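The Grulari Gazette
April
By the newsletter desk

Blossom, boxwood and a tray for the small stuff

If your house is anything like ours, spring arrives as a great pile of little jobs, and every one of them seems to want its own corner of the floor.

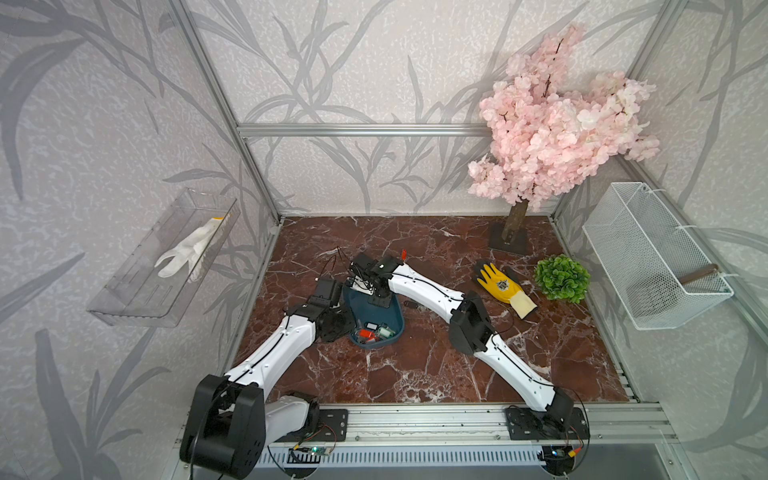

Keeping odds and ends together

We have become very fond of the humble plastic tray this year (teal is a cheerful color for it, and easy to spot!). Small parts go straight in, whatever they belong to, and there they stay until somebody has a free evening to sort them. Leave your work gloves close by and you'll save yourself a good many trips to the shed.

As for the greenery, we do love an artificial cherry tree, all pink and white, and a round boxwood ball makes it good company. A soft brush over the blossoms and a gentle shake outdoors is all the spring cleaning they ask for. They look especially handsome on a dark red marble floor, though our own old boards at Undmont do nicely too.

The swap table is back on Tuesday at ten, with more than 77 pots and planters promised already, so do bring a bag.

Contact the Grulari desk | © Grulari Gazette | Back to top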